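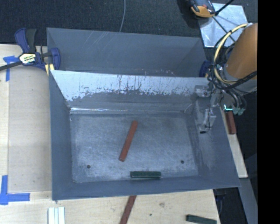 Red-orange and green blocks in a gray bin.

Filed under: People & Service

Consolacion Dagdag, former Navy radio technician and long-serving member of the Shi Valley school board, died in April at her home near Jerkeo. A memorial record was entered in the board minutes at the regular meeting, and the text below is drawn from that record and from notes supplied by her niece, Lovely Manalo.

Mrs. Dagdag was raised on her parents' farm outside Jerkeo and attended the two-room school on the county line until it was merged into the valley district. She finished at Shi Valley High School, where she kept the scorebook for the girls' softball team and repaired the public address system in the gym. She enlisted in the Navy the following summer. After basic training she was assigned to electronics school and then to a shore station, where she maintained receivers and antenna switching gear. She served eight years and left with the rate of petty officer first class.

On her return she took a job at Clustix, at that time a small shop building control panels for grain dryers and pumping stations. She began on the wiring bench and moved to test, then to field service. Her service logs were later used to train new hires. Each entry gave the site, the fault, the part replaced and the reading before and after repair. She stayed with the company until retirement.

She was first elected to the school board in a contested race and won re-election twice. Her main work was on buildings and transport. She wrote the inspection schedule still used for the boilers and the bus lifts, and she asked for the bus routes to be drawn again after the south road was closed. The new routes cut the longest ride by 10 minutes. She also sat on the panel that set the terms for the bond issue, which passed with 2,219 votes in favor. The bond paid for the new roof at Dirivetti Middle School and for the science wing at the high school.

Former board members recall that she read every contract in full and returned it with penciled notes in the margin. She voted against the first roofing contract for Dirivetti on the ground that the warranty did not cover flashing. The contract was sent out again with the change and was approved at the next meeting.

She was married to Ramon Dagdag, who taught shop at the high school and died before her. Survivors include two sons, a sister, Mrs. Manalo and several other nieces and nephews.

The family has asked that gifts go to the trades scholarship at Shi Valley High School - checks should be made out to the district, with the name of the fund on the memo line. Applications for the coming award are open to seniors entering electrical, plumbing or machine work. Forms are in the counseling office and must be returned with one letter from a teacher or employer.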